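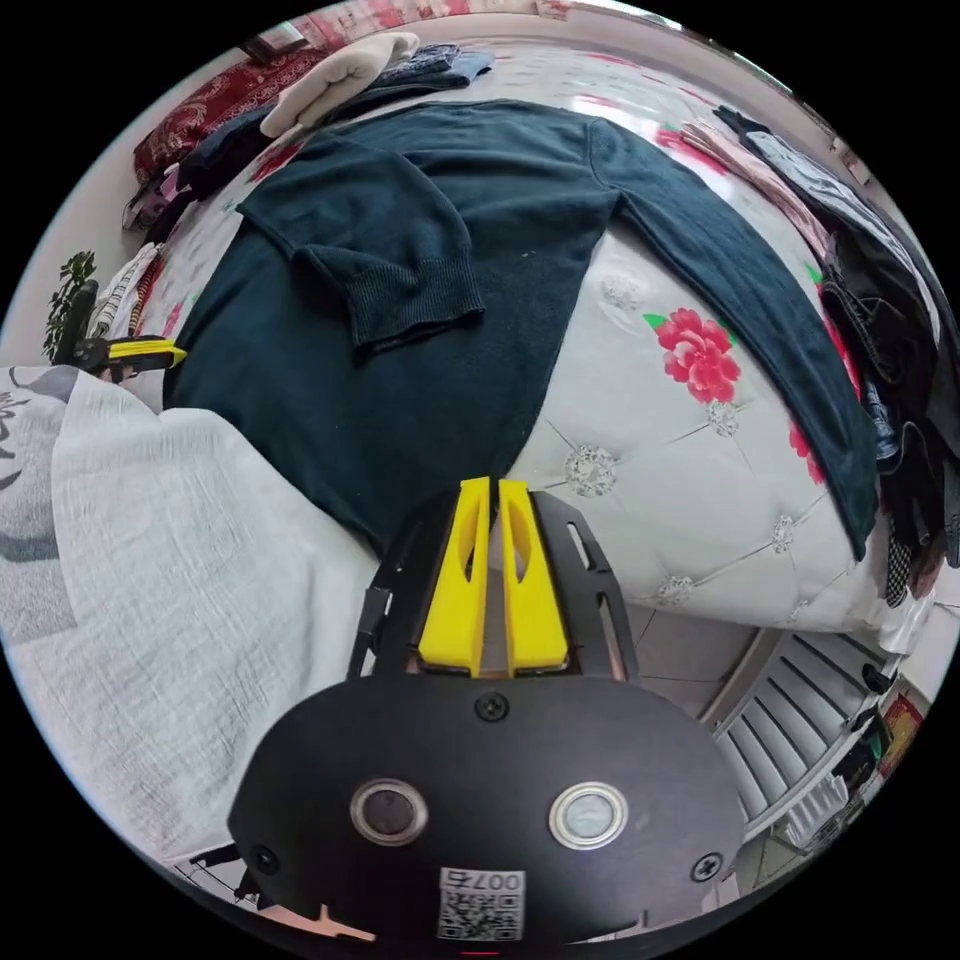

I finished the second pair of grippers in September 2020 and have put off writing up the changes until now. These are notes on the finger mounts and the logging, mainly so I can find them again.

The first pair had fingers bolted straight to the body plate. Any knock on a fingertip went into the servo horn, and I stripped two horns in a week. The new version puts a slotted bracket between the fingers and the body. Loosen two bolts, slide, tighten. It took 40 minutes to cut at the Prurkham workshop and needed light filing where the slots had closed up.

Weight went from 400 g to 415 g. I can feel the difference after a long session, mostly in the wrist, but I'm not going back.

Finger material is the same yellow filament as before, from the Tristard roll. The grey I tried first was too brittle at the tip and split along the layer lines. The hole through the face of each finger lets it flex a little when it closes on something thick. A solid finger just pushed the fabric away.
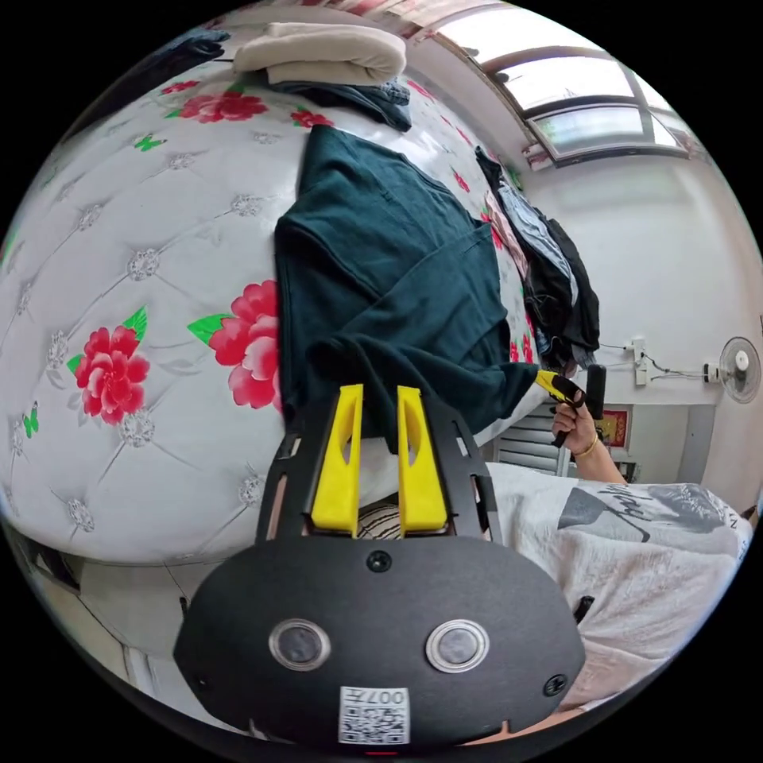 Garments are the main test load for this build. Thin shirts were fine with the old fingers, but heavy knits slipped at the cuff and along any doubled edge. The dark green top is my standard item now, and I take it by the lower edge with both fingers against the cloth. The second gripper comes in from the other side with its finger pointing at the same garment. A patterned bedspread is a harder background for the tracking software than my plain grey bench, so I log both.

Logging runs on the Prolero board. I had 57 dropped packets in one run and traced them to a connector that wasn't seated. Reseating it and adding a dab of hot glue fixed it.

Still to do: shorten the cable at the bracket, replace the body plate screws with longer ones, and re-cut the handle grip. The Sauerland springs are on back order until December. The current ones close a bit hard for thin cotton, so I've backed off the preload by one turn in the meantime.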